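読了時間：2分
2019年12月7日　Flurnumlow製作担当

Flurnumlow 手持ち操作具の製作　進捗報告（助成元 Lasier 宛）

前回の報告以降の作業をまとめます。共用工房Fudsideでの製作は、外装の組み立てと配線がひととおり終わり、現在は手に持って動かしながらの確認に移っています。加工機のある部屋は他の利用者と重なることが多いため、確認作業は長机のある部屋で行っています。

操作具の上面には、位置を読み取るための立方体マーカーを取り付ける構成としました。当初案の平面マーカーでは、手首を傾けたときに読み取りが途切れました。立方体に変えてからは途切れが減っています。ケーブルは有線のままとし、無線化は今期の範囲から外しました。

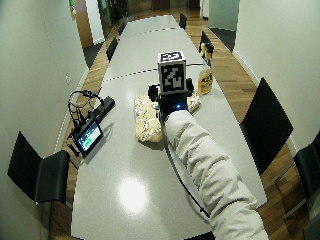

長机での作業。マーカー付きの操作具を手に持った状態。

読み取り試験は、同じ動作を80回繰り返す方法で行いました。最後まで位置が途切れなかったのは53回です。残りの大半は、手首を大きくひねった場面に集中しています。天板の照り返しも影響している可能性があり、照明を一列消した条件で再試験する予定です。

操作具側の広角カメラについては、取り付け角度を5度下向きに改めました。映像の周縁部は歪みが大きく、物の大きさを測る用途には使えません。補正は記録用ソフトHeoの側で行う方針とし、補正用の設定ファイルを作成中です。

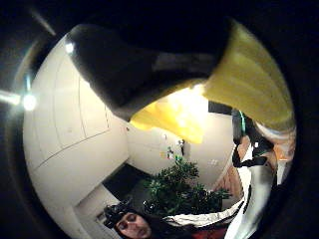 補正値は部屋の明るさが変わっても同じものを使う前提ですが、照明が直接入る向きでは映像が白く飛ぶことがあり、露出は手動で固定することにしました。設定の手順は製作記録に追記済みです。

費用は予算内です。追加で購入したのはケーブルの固定具と予備のねじのみで、領収書は別便で送ります。

未完了の項目は、再試験、補正ファイルの作成、握り部分の再印刷です。握り部分は長時間持つと親指の付け根に当たるため、角を丸めた形に直します。いずれも1月中に終え、次回の報告に結果を記載します。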